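The Cliltham software group has completed its July update to the Fullero planning stack. A short summary follows.

1/ The two-arm planner now treats both grippers as one problem. Earlier releases planned each arm in turn and checked for collisions afterward – a slow method when both arms work over one small container.

2/ Our reference task is pen sorting. The left gripper holds a marker at one end of an open white case while the right waits, fingers apart, at the other. Thin items lying in the tray remain the hardest part for perception.

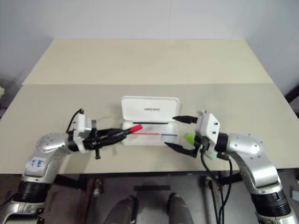

Palacios asked in reply whether the replanning rate holds up when both arms share a workspace that tight, or whether one arm simply stops and yields.

3/ Both arms keep moving. The planner yields only when predicted clearance falls below 7 mm. Median planning time in this mode is 85 ms.

4/ The regression set now contains 581 recorded plans. Each is replayed before a merge, and 5 are still marked as known failures, all involving slim objects close to a hinge.

5/ Carkard driver support is unchanged in this release. Migration notes are in the repository under "planner".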